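Gripper pair B, notebook, May

09:40. Took both hand-held grippers off the shelf after yesterday's complaint that the right one closes late. Zawadi had logged it as a trigger fault. Trigger is fine. There was play at the outer pivot pins, enough to feel if you hold one arm and wag the other. Nipped up the pins, put a drop of light oil on each, wiped off the excess. Do not use the thick grease from the Palotano tub, it picks up fluff from the tablecloths and then the linkage drags.

Jaw strips: the old ones on the right unit had gone shiny. Peeled them, cleaned the seats with alcohol, left to dry for 22 minutes while I did the left unit. New strips went on square at the second try. Left unit strips still good, not changed.

Opening width after reassembly, right unit: 147 mm on the callipers, same as the sheet Seo-ah made when they were new. Left unit reads the same. Re-zeroed both in the Bamen software. It forgot the left zero once, so restart it and check again before recording anything.

Camera on the right unit: lens wiped, mount screws checked, one was loose. Gwion wants thread lock on it. Agreed, but we are out. Ordered.

11:15. Bench test, 16 open and close cycles each, no sticking. Then packed up for the kitchen session, sorting plastic packaging from the table into the basin. Thin film is the hardest thing we ask of these jaws, so any misalignment shows up quickly.

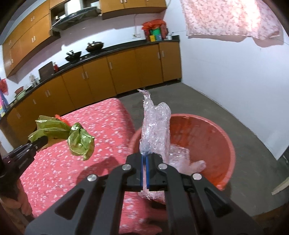

Bubble wrap wants a slow close and a grip well down in the folds. If you take only the top layer the strips have very little to hold. Tied bags are easier, go for the knot area. Told Jong-dae the same, he has the next session.

Still to do:
Spare strips, cut one more set and put them in the Flullero box.
Ask Maya if the service interval should stay at 600 cycles. I would shorten it for film work.
Right unit, recheck pivot play after the next session and write it here, on this page, not on the whiteboard.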